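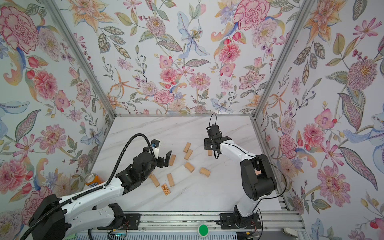

꽃무늬 벽 앞, 대리석무늬 상판 위의 나무 블록

우리 이야기: 구스투라(Gustura)
1/23/24 | 글 레오니다스 리아피스(Leonidas Liapis)

안녕하세요, 구스투라에서 나무 블록을 만드는 레오니다스입니다. 소개 글을 새로 써야지 써야지 하면서 계속 미뤘는데, 지난번 소개 글에 아직도 "곧 문을 엽니다"라고 적혀 있다는 걸 손님이 알려 주셔서(문 연 지가 언젠데요!) 드디어 자리에 앉았습니다. 커피도 한 잔 내려 놨으니 좀 길어질지도 모르겠어요.

구스투라는 저와 렘지 쿠르툴루쉬(Remzi Kurtuluş), 이렇게 두 사람이 꾸려 가는 작은 공방입니다. 그러드브리지(Grudbridge) 시장 골목 안쪽, 예전에 벽지 가게였던 자리를 쓰고 있어요. 저는 나무를 자르고 다듬고, 렘지는 블록에 넣을 그림을 정하고 포장과 주문을 맡습니다. 말은 이렇게 해도 바쁠 때는 둘 다 사포를 들고 앉아 있어요. 렘지가 저보다 모서리를 훨씬 곱게 다듬는다는 건 여기서 처음 고백합니다.

꽃무늬 벽에 대하여

공방 소식을 올릴 때마다 제일 많이 받는 말이 "블록도 예쁜데 벽지가 더 궁금해요"입니다. 조금 서운하지만 이해합니다. 분홍 카네이션이며 주황색 백합, 하늘색 꽃까지 벽 가득 피어 있으니까요. 저는 처음에 하얀 벽을 원했어요. 나무색이 은은하니까 배경이 조용해야 블록이 보인다고 우겼죠. 그런데 렘지가 전 주인이 창고에 남기고 간 벽지 견본책을 며칠이나 들고 다니더니, 어느 날 아침에 보니 작업대 둘레로 종이를 대 보고 있더라고요. 붙여 놓고 나서는 제가 더 좋아하게 됐습니다. 겨울에 특히 그래요. 바깥 골목은 온통 회색인데 작업대 쪽만 보면 눈이 좀 쉬거든요.

무늬 맞추느라 고생은 했습니다. 모란 한 송이가 이음매에서 반쪽씩 어긋나는 바람에 한 폭을 통째로 떼어 내고 다시 붙였고, 풀이 마르는 동안 저는 말을 아꼈습니다. 혹시 집에서 큰 꽃무늬 벽지를 붙이실 분이 계시면 한 폭 더 사 두세요. 진심입니다. 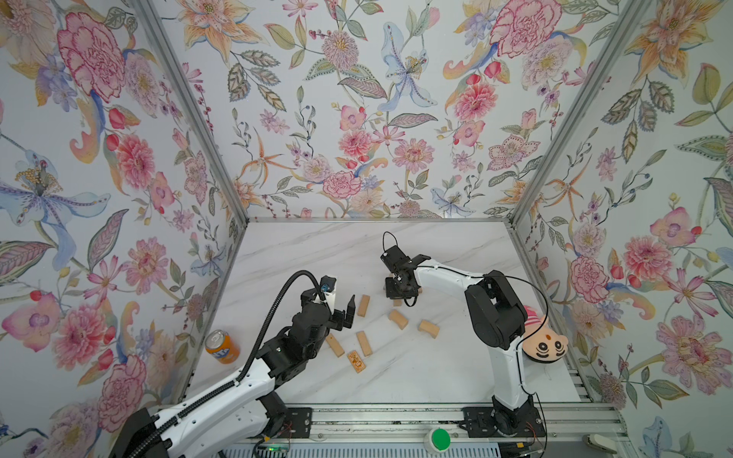
상판은 반대로 제가 골랐습니다. 흰 바탕에 회색 결이 옅게 들어간 대리석무늬예요. 벽이 그렇게 화려한데 바닥까지 알록달록하면 연한 나무색이 묻혀 버리더라고요. 흰 상판 위에 블록을 올려놓으면 나뭇결이 조금 진한 것, 한쪽이 살짝 눌린 것, 모서리가 덜 깎인 것이 금방 눈에 들어옵니다. 검수할 때 정말 편해요. 대신 톱밥도 금방 보여서 하루에 몇 번을 닦는지 모르겠습니다.

블록은 이렇게 만듭니다

나무는 프사라스(Psarras) 목재소에서 받아 옵니다. 가구 만들고 남은 짧은 토막을 저희 몫으로 모아 주시는데, 그래서 철마다 색이 조금씩 달라요. 어떤 달에는 우유 넣은 홍차 같고 어떤 달에는 식빵 속 같고요. 처음에는 색을 똑같이 맞춰 보려고 기름도 발라 보고 별짓을 다 했는데, 지금은 그냥 둡니다. 나란히 쌓아 두면 그 차이가 꽤 보기 좋거든요.

자르고, 모서리를 죽이고, 거친 사포에서 고운 사포로 넘어가고, 마른 천으로 닦습니다. 그다음에 일부 블록에만 갈색으로 작은 그림을 넣어요. 전부 넣지 않고 민짜를 섞는 건 렘지의 고집입니다. 그림이 있는 블록만 있으면 아이들이 그림을 맞추느라 쌓지를 않는대요. 조카들을 지켜본 결과라는데, 저희 집 아이는 그림이 있든 없든 무조건 무너뜨립니다.

저희 대표 세트 이름은 우르카(Urka)입니다. 블록 47개가 천 주머니에 들어 있어요. 개수가 왜 그렇게 어중간하냐고들 물으시는데, 주머니에 넣고 끈을 조였을 때 딱 기분 좋게 닫히는 양이 그만큼이었습니다. 하나 더 넣으면 끈이 비뚤어져요. 저희가 주머니를 키우면 되지 않느냐는 말씀도 들었는데, 주머니 천을 이미 다 재단해 버렸습니다.

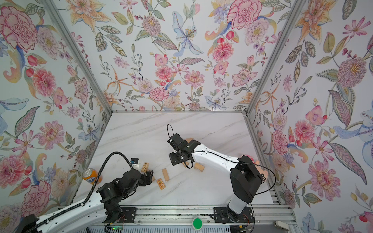
상판에 흩어진 나무 블록들. 갈색 무늬가 찍힌 것도 있고 민짜도 있습니다. 왼쪽 벽 가까이에는 주황색 캔 하나.

블록을 다루는 몇 가지 요령도 적어 둘게요. 물에 담그지는 마시고, 꼭 짠 천으로 닦은 다음 그늘에 펼쳐 두세요. 난로나 라디에이터 위는 피해 주세요! 작년 11월에 한 손님이 라디에이터 위에 하룻밤 올려 두셨다가 블록이 갈라졌다고 가져오셨는데, 다행히 사포질로 살려 드릴 수 있는 정도였습니다. 표면이 까슬까슬해졌다면 고운 사포로 결을 따라 몇 번 문지르면 돼요. 결 반대로 문지르면 자국이 남으니 천천히 하시고요.

그리고 정리하는 법. 저희는 블록을 색깔이나 그림으로 나누지 않습니다. 큰 것부터 주머니 바닥에 깔고 작은 것은 위에서 부어 넣어요. 아이와 같이 하실 거면 순서 같은 건 잊어버리셔도 됩니다. 주머니 입구를 벌려 주는 사람과 던져 넣는 사람, 이렇게 역할만 나누면 금방 끝나요. 렘지는 이걸 골프라고 부르는데 제가 보기에는 농구에 가깝습니다.

공방에 놀러 오시려면

구경은 언제든 환영이지만 미리 메일을 한 통 주시면 좋겠습니다. 둘 다 나무 고르러 나가고 없을 때가 있어서요. 직접 블록을 다듬어 보는 시간도 있습니다. 자르는 건 저희가 해 두고, 오신 분은 사포질과 그림 고르기를 하시게 돼요. 약 40분 걸리는데, 사포질에 빠지신 분들은 늘 그보다 오래 계십니다. 아끼는 까만 옷은 입고 오지 마세요. 나무 가루가 참 잘 보입니다.

주차는 골목 안쪽까지 들어오지 마시고 시장 뒤편에 대 주세요. 골목이 좁아서 한번 들어오면 후진으로 나가셔야 하는데, 저도 거기서 뒷범퍼를 긁었습니다.
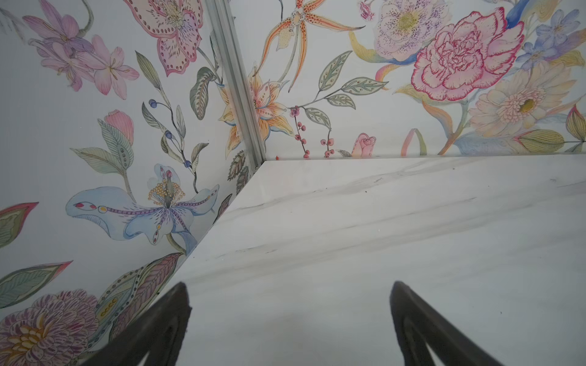 블록을 낱개로도 살 수 있나요?

공방에 직접 오시면 낱개로 고르실 수 있고, 온라인 주문은 세트로만 받습니다. 우르카를 이미 갖고 계신데 블록을 잃어버리셨다면 어떤 크기가 없어졌는지 메일로 적어 주세요. 비슷한 색으로 골라 보내 드리는데, 나무가 들어오는 때에 따라 조금 밝거나 어두울 수 있습니다.

쓰다 보니 커피가 다 식었네요. 올해는 손이 작은 아이들을 위한 납작한 블록을 만들어 보고 있습니다. 아직은 쌓으면 자꾸 미끄러져서 사포를 어디까지 써야 할지 둘이 매일 티격태격하고 있어요. 모양이 잡히면 소식란에 올리겠습니다!

구스투라(Gustura) | 그러드브리지 시장 골목 | 문의: 공방 메일 | © 2024 Gustura | 맨 위로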